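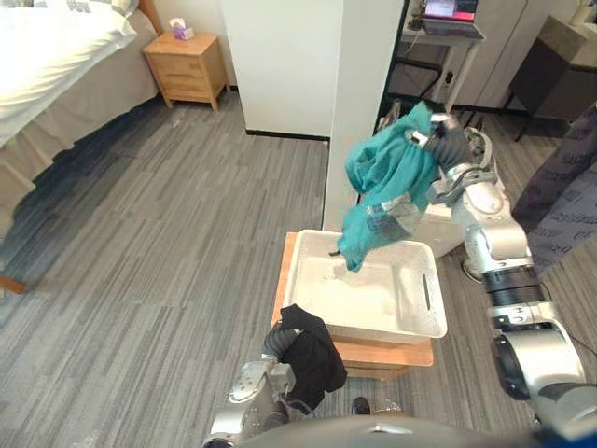
Start with the last five minutes of laundry, the part most households put off. Washing and drying mostly look after themselves now. What piles up is the carrying, the sorting and the putting away, and that is what I was asked to talk about. Point to the white basket with the handle slot in the side. It is sitting on a wooden stool at working height, with the teal cloth coming down into it, and the bed is only a short way off across the carpet. If people take one thing home tonight, I'd like it to be the height of the basket. Mine lived on the floor for years and my back knew it.

Pause here. Ask who keeps a basket in the bedroom and who keeps one in the laundry. Let them talk for a minute or two. At Trokcombe most hands went up for the laundry.

Next point: sort in the hand, before anything goes down. Once two colours are in a heap you have to handle everything twice. I pick up a dark piece and a coloured piece, decide, and then move. Kieran Sedgwick will disagree with this from the back row — he sorts on the floor and has done since he was a student. Give him his minute and move on.
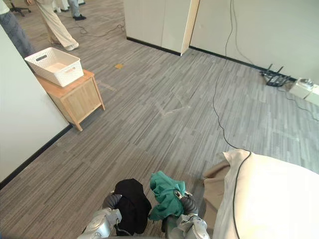
Black and teal side by side over the carpet, with the basket empty on the cabinet.

Talk about where the basket waits when it is not in use. On top of a low cabinet is fine if the cabinet is close to where you undress. In a cupboard is no good. A basket behind a door gets used by guests and by nobody else in the family.

Mention the cost. I bought 2 plastic tubs for our place, 8 dollars each, and they have outlasted the canvas hamper that cost 40. Don't get drawn into brands. At the Oakley session we lost a quarter of the time to that.

Then the bed. A made bed is the best folding table in the house, and a plain white duvet shows up dark socks that would vanish on a patterned one. Smooth it first. Tip the clothes out near the edge, work towards yourself, and don't let anything stay there past supper.
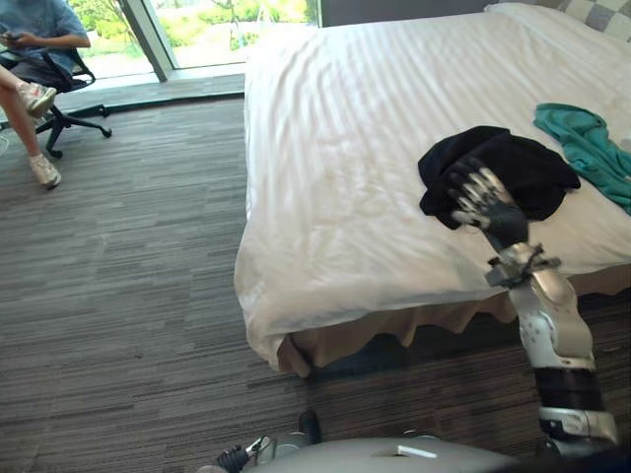

Dark clothes and small plastic things

By Tia Whitlock
Notes for the household evening, August 13, 2022

Keep this part short. Dark clothes show lint, so I fold them inside out and turn them when I wear them. Check the pockets again at this stage. Hair clips and pen lids come through the wash more often than you'd think.

Small plastic things should have a place of their own near the folding spot. Any tub will do. The point is that they don't go back in the basket with the clothes.

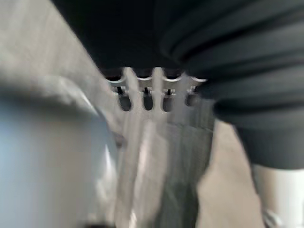 Additional notes by Kieran Sedgwick

Tia asked me to add the bit about working close to other things. When you lift a big dark piece, it hangs lower than you expect and hides whatever is under it. In the close view you can see black folds hanging over a whitish plastic piece with a scalloped rim and a row of oval openings. Fabric catches on shapes like that. Clear the surface first, or gather the cloth up in both hands before you carry it over.

For the demonstration, bring one dark item and one bright one so the back row can follow. Tia has the spare basket. We finish with questions, and the chairs need to go back against the wall before the Nastach group comes in.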